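4.3 Calibrating the Gripper View in Rurano

Do this once per gripper, and again after the lens or the finger pads have been changed.

1. Connect the gripper and start Rurano. Wait for the status line to read Ready.
2. Open Tools > View Setup and choose Fisheye.
3. Point the gripper into the room until a square marker appears in the preview.

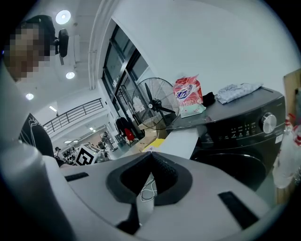

Figure 4-2. Gripper view with a marker box on the floor, center-left.

4. Click Draw Mask. Trace the gripper body and the black border outside the image circle. Masked pixels are ignored by the tracker.
5. Click Record and move the gripper slowly for 20 seconds. Keep the marker in view for at least 13 of them.
6. Click Solve. An error under 2 pixels is acceptable. If it is higher, repeat from step 5.

Note: Straight edges near the rim of the view look bent until Solve has finished. Do not correct for this by hand.

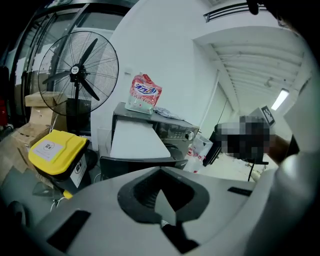

The map builder uses fixed features such as door frames, wall corners and ceiling lights. It needs 128 matched points before it will save. People and anything they are holding should be left out of the map; turn on Ignore Moving Regions to do this.

7. Click Save Profile and enter the gripper's serial number.

Caution: Saving overwrites the old profile. Export it first if earlier recordings still need to be processed.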